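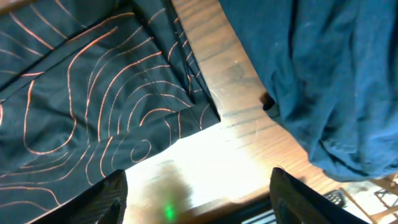 Review: Rundholm Valley Walk, seven nights, self-guided

Members' travel reviews are prepared by the Dreltier Walking Association for the information of its membership. The Association pays the published price for every tour it reviews and accepts no discount from operators. The following assessment was written by Emil Kälin and applies to a departure in October.

Summary of the product

The Rundholm Valley Walk is sold by Filtumden, a small operator offering inn-to-inn holidays. It covers 183 kilometres over 7 walking days, with luggage carried ahead by van. The price includes accommodation, breakfast, luggage transfer, a printed route book and one guided visit to the old salt works at Reisinger. Lunches, most dinners and travel to the starting point are extra.

The tour is graded "moderate" by the operator. Members should treat that grading with some care. The daily average is a little over 26 kilometres, and the fourth day includes a climb of 951 metres, almost all of it before lunch. A walker of ordinary fitness will manage it, but the day is a long one and there is no practical way to shorten it once the valley road has been left behind.

Booking and documents

Booking was completed by telephone and confirmed in writing the same afternoon. The documents arrived three weeks before departure and were in good order. The route book is clear, with distances given to the nearest hundred metres and each turn numbered. Two errors were found. On the second day the book directs walkers across a footbridge that has been closed, and the marked diversion adds close to half an hour. On the sixth day the order of two villages is reversed. Both were reported to Filtumden, which replied promptly and undertook to correct the next printing.

The maps supplied are adequate for following the route but do not extend far on either side of it. Members who like to know what they are looking at from a ridge, or who may wish to leave the route, should carry a regional sheet of their own.

The route

The first two days follow the river through farmland and are largely flat. Interest is modest, although the covered market at Dreltier, from which this Association's founders took its name, is worth an hour if the timing suits. From the third day the path enters beech forest and the walking improves considerably. The high section between the pass and Rundholm is the best of the tour, with broad views on both sides and a well-kept path underfoot.

Rundholm itself is a town of 4,000 people and serves as the cultural centre of the valley. It has a small museum of weaving, a parish church with a painted ceiling, and a weekly market where growers sell walnuts, honey and cheese. The operator allows only one night there. A second night would be a sensible addition and can be arranged at extra cost if requested at the time of booking.

The guided visit to Reisinger was the weakest part of the program. The salt works are of real historical interest, but the tour lasted barely 40 minutes, and the lower gallery was closed for repairs. Members had not been told of this beforehand.

Accommodation and meals

Six of the inns were clean, quiet and well heated. The fifth night was spent above a restaurant which remained open until after 11 p.m., and light sleepers should ask for a room at the rear. Breakfasts were generous throughout. Dinner was available on the premises at all stops but one, where the nearest kitchen is a fifteen-minute walk away and takes its last orders at 8 p.m. The route book mentions this only in a footnote.

Vegetarian meals were offered at every inn. Members with stricter requirements are advised to put them in writing before travel.

Luggage transfer

Bags were collected at 8:30 each morning and had reached the next inn by mid-afternoon on every day of the tour. The limit is one bag per person. An additional bag is charged per transfer - members should confirm the amount when booking, as it is not shown in the brochure.

Value

The price is in the middle of the range for tours of this length. Given the standard of the inns and the reliability of the transfers, the Association considers it fair. The single supplement is high, and Filtumden was not able to explain how it is calculated.

Assessment

Route: very good from the third day
Documents: good, subject to the corrections noted
Accommodation: good
Meals: good
Included visit: fair
Value: good

The Association recommends this tour to members who are used to full days on foot. It is less suitable for those new to multi-day walking, who may prefer the operator's shorter river itinerary. Members who have travelled with Filtumden are invited to send their own comments to the reviews desk.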